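Clevgate Community Help
Simulation and data collection

Wrist camera view is mostly blocked by the finger. Are my episodes still worth keeping?

Posted by Hạnh Lương

Hello everyone. I am collecting demonstrations in simulation for a small imitation learning project. The task is simple: the arm goes to a round object on a table, grasps it by the rim and lifts it. I use the Prundovik simulator and I drive the arm by hand with a space mouse. Each episode is saved with two camera streams (one fixed, one on the wrist), the joint positions and the gripper opening.

I have now 831 episodes. Last night I was checking the wrist stream before training, and I noticed that in the approach phase the finger covers most of the object. I did not notice it while driving, as I look only at the fixed camera on my screen. Please see a still from the wrist stream, taken from one of the approach phases.
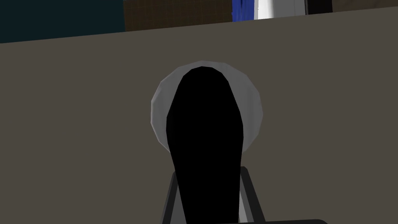 Wrist camera during the approach. The pale disc is the target.

My first training on the wrist stream alone gave a policy which goes near the object and then hesitates. With both streams it is better, but it still misses the rim quite often. I do not know if the blocked view is the cause, or if I have simply too few episodes.

So I would like to understand two things. Should I throw away the episodes and move the camera, or can I keep them? And if I move the camera, can I mix the old and the new episodes in one set? Collecting them took me most of January and I would prefer not to lose this work, but I also do not want to build on a bad base.

Some details which maybe help: the images are saved at the same rate as the actions, there is no randomisation of the colours, and the object position is random on the table. The starting pose of the arm is always the same.

Thank you in advance for your patience with my long text.

Juraj Vrabec

Hello Hạnh. I would not throw them away yet. I had a similar situation with a wrist camera mounted too low, and what helped me was to look at the time when the object becomes hidden, and not only at the fact that it is hidden.

In your still the pale edge is visible at the top and on both sides of the finger. This is a useful signal. A network can learn a lot from how this band changes while the arm moves. The difficult case is when the whole object goes behind the finger and the policy has only one frame as input. Then it cannot know where the rim is. If you feed a short history of frames, it has at least a chance to remember.

I would go in this order:

First, replay twelve episodes slowly and write down at which step the rim disappears completely, if it does. Choose them at random, please, and do not take the nicest ones.

Second, train again with both streams and a short history. Change nothing else, otherwise you will not know what made the difference.

Third, check your own driving. You said that you look only at the fixed camera. This means that your actions are based on things which the wrist camera may not show at all. The policy from the wrist stream alone is asked to copy decisions for which it does not have the information, and hesitation near the object is then quite a natural result. For the next episodes put the wrist view on your screen as well, at the same size.

About your second question: if your simulator keeps the full state in the log, you do not need to drive anything again. Move the camera in the model file, load each saved state and render the images once more. The actions stay the same. I did this with 3044 episodes and it ran during the night without problems. In Prundovik the option is called "re-render from state", but it works only if you had state logging switched on during the recording. Please check this before you plan anything else.

If you have no states, mixing the two camera positions is possible, but I would mark each episode with its camera position in the metadata, so that you can separate them later. And keep some episodes of the new position for evaluation only.

One more small remark. Your table has one flat colour and almost no texture. With the camera so close, this gives the network very little to judge the distance. I would add some variation of the surface when you render again. Leave also the things behind the table in the view, but change their places between episodes, so that the policy does not learn to steer by them.

Régis Pons

Just tilt the camera more and record again. 831 is not so many. We have 3409 for one task and we still add to it.

Blandine Riviere

I agree with Juraj about the states. I want only to add a warning, as I lost a week with this. When you render again, check that the gripper opening in the log is the measured one and not the commanded one. In my logs it was the commanded value, so in the new images the fingers closed through the object, and the training went strangely. I found it only when I watched the videos one by one.

Also, if you move the camera, do it by a small step first. A big tilt shows more of the object, but the fingertip can leave the view, and for a grasp on the rim you need to see both. I would try three positions on the same few episodes and compare the images side by side before rendering the whole set.

Hạnh Lương

Thank you to all three. I checked and the state logging was on, so I will render again with a higher camera and a short history of frames. The gripper value in my log is the measured one. I will write here the result when the training is finished.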